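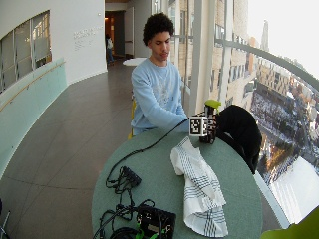 Power strip and cable clutter on a round table

Posted in Workspaces and Furniture, 12/7/22

Fustden_desk

I have the use of a round table in a corridor of our building. Two people work at it during the day. The power strip sits on the tabletop, its own cord is coiled up next to it, and the equipment cables end up in loops around it. Add a bag or jacket and a dish towel for wiping the surface and there is very little working area left.

Constraints: the table is not mine, so no drilling and no screws. It also gets moved to the wall in the evening, so whatever I attach has to come off or travel with it. The strip is 333 mm long with the plug end included. The top has no cable hole. I would like to get the strip off the surface without leaving a cord where people walk. Floor is large tile, no floor outlets, nearest wall outlet is 1425 mm from the table edge.

What is the usual way to do this on a round top? Every tray I have found assumes a straight back edge.

Toltix

Use a clamp-on tray. They clamp fine to a round edge if the jaws are narrow. Velcro for the rest.

Delić

The tray above will work only if the clamps are close together. Two wide jaws on a curved edge touch at the corners and the tray rocks. Check the jaw width before you buy.

What I do on round tables is mount to the leg or center column instead. Strap the strip vertically to the column with two hook-and-loop straps, outlets facing out, switch at the top. Nothing touches the tabletop and the straps come off in a few seconds. If your table has thin legs, put the strip on the leg nearest the wall outlet.

Then the cables:

Uncoil the strip's cord before you load it. A coiled cord under load holds heat.
Sort by length. Anything with more than 300 mm of slack gets folded into a flat figure eight and strapped once in the middle. Tight round coils kink, and they spring open when moved.
Bring all equipment cables over the edge at one point, with an adhesive clip under the rim. Test the adhesive on the underside first.
Leave enough slack at any connector box that the plugs are not pulling sideways.

For the floor run, use a low-profile rubber cord cover. At 1425 mm you can cut one from a standard length. Tape lifts on tile once it has been mopped a few times.

Keep the towel and the bag off the strip in any case. A hook under the rim takes the bag.

Zemeden

We had the same problem and just moved the table next to the outlet - no cover needed.

Fustden_desk

Moving it is not possible during the day, the walkway has to stay clear. It has a center column, so I will try the straps. Jaw width on the tray I was looking at is 361 mm across both clamps, which explains the rocking in the reviews.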